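Progress report: Automation at the Brimham returns and repacking site
January
By Faith Mwakalinga, site operations

Period covered and purpose

The second payment under the grant depends on this report. It covers the period from the installation of the first sorting line to the end of the trial on the mixed-goods benches. The first report dealt with purchasing and the floor plan and I have not repeated any of that here.

Brimham receives household returns from Kiteo and Lukumay, checks them, and repacks what can be sold again. Before the project all of the work was done by hand in two shifts. The grant pays for one automated sorting line, equipment for teaching picking arms to handle mixed goods, and paid training time for the people whose jobs are affected.

Sorting line

The line has been in daily use since the end of the fall. It reads the return label, weighs the parcel and sends it to one of the lanes. Parcels with no readable label go to a person at the end of the belt.

In the last full month the line handled 3166 parcels. The target in the agreement was higher, and we missed it. There were two causes. The scale had to be reset after the belt was moved closer to the loading door, and until that was done a lot of light parcels were rejected. We also kept the line off during the first hour of the early shift, when only one person trained on the stop procedure was on site. Both are now fixed. The line starts at 6:30 a.m. with the rest of the floor.

Noise is a problem we did not plan for. The people nearest the belt asked for ear protection and it was issued. Josphat Khaemba, the shift lead, has also asked for a panel between the belt and the inspection tables. The panel is on order and will come out of the site budget.

Changes to jobs

No one has been laid off, as the agreement requires. Lifting and lane sorting used to take up most of the early shift. Those hours have gone to three places: inspection, the unreadable-label station, and demonstration work on the benches.

Not everyone likes the change. Several of the longer-serving sorters told us that they preferred moving around the floor to standing at one station. We started a rotation every two hours, and it has helped, though it makes the schedule harder to write. Jeptoo Owino now does the schedule full time for both shifts. That was half of her job before, and her pay grade was adjusted to match.

The unreadable-label station is the least popular. When the line is busy the parcels come in bunches, and the person there can't set the pace. We have agreed that it will be staffed by two people in the afternoon, when the Lukumay truck comes in. I would ask you to note this, as the original staffing plan assumed one.

Sick days caused by back and shoulder trouble are down on the same months of last year. I don't want to make too much of this after such a short time. Dennis Stockdale keeps the record and will report on a full year when we have one.

Training

Twelve months of training money was set aside. We have used 800 hours so far, counting both classroom and floor time. Most of it went to the stop procedure, clearing jams, and the inspection course that Trultivar runs on site. The course is good but it was written for people with more computer experience than many of ours have. Two of the evening sessions were repeated at a slower pace, and attendance was better the second time.

Written instructions have been redone in plain language with large type. The old binder is still at the line and should be removed. I have asked for this to be done before the next visit.

Bench work with hand-held grippers

The second part of the project is picking. Returned goods come in all shapes and usually mixed together, and an arm that handles only boxes would be of little use to us. Trultivar's approach is to have people do picks with a hand-held gripper that carries a camera. The recordings are then used to train the arm. Our people know the goods and how to get hold of them, and this was the main reason we chose it.

Bogumił Nowicki runs the benches. He came from inspection and learned the gripper in the first round. Over 20 staff have now done at least one session, and a smaller group does it as part of the regular rotation. Sessions are short, as the trigger hand gets tired. At first we scheduled people for a whole morning, and that was too long. They now do 40 minutes and then go back to other work.

The benches are kept cluttered on purpose. Goods come in crowded, and a clean table teaches the arm very little.

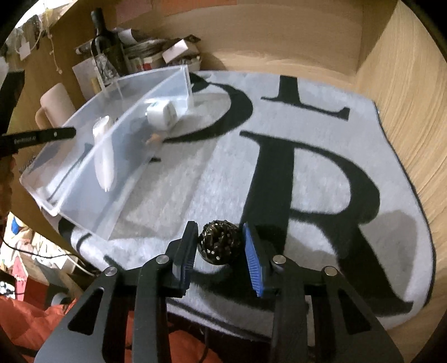 Bench work: the open gripper around a round, dark brown ball, next to a clear plastic container on the lettered mat.

Round and uneven items have been the slowest to get right. People tend to correct their grip without thinking about it, and some of the early recordings were thrown out because the correction went too fast to be of use. Bogumił now asks everyone to come in with the jaws wide, stop, and close slowly. Items inside open containers are next, then soft goods in bags.

Staff raised two concerns about the recordings. The first was whether they would be used to measure how fast someone works. They will not be, and this is now in writing and posted by the time clock. The second was whether people are teaching the machine to do their own job. I answered that as plainly as I could at the shift meeting. Some picking will move to the arm if the trial succeeds, and the no-layoff term runs to the end of the grant. What happens after that has not been decided. People would like an answer sooner, and so would I.

Problems and delays

The arm itself is late. Trultivar has given us a new delivery month, which is one month after the date in the plan. Bench sessions can go on without it, but testing can't start. We have also gone through more gripper fingertips than expected, and the spare set has been opened. Replacements are charged to the equipment line, which still has room.

Spending

Spending is under budget on equipment because of the late arm, and slightly over on training because of the repeated sessions. I am asking for permission to move a small amount from the first to the second. The signed table went to your office separately.

Next period

Dennis and Josphat will finish the safety review of the area where the arm will stand. The floor markings can't be painted until that is signed. Jeptoo will add the second afternoon position to the schedule. Bench sessions continue at the present rate, with containers first. We will hold another shift meeting when the arm arrives, before it is switched on, and your office is welcome to send someone.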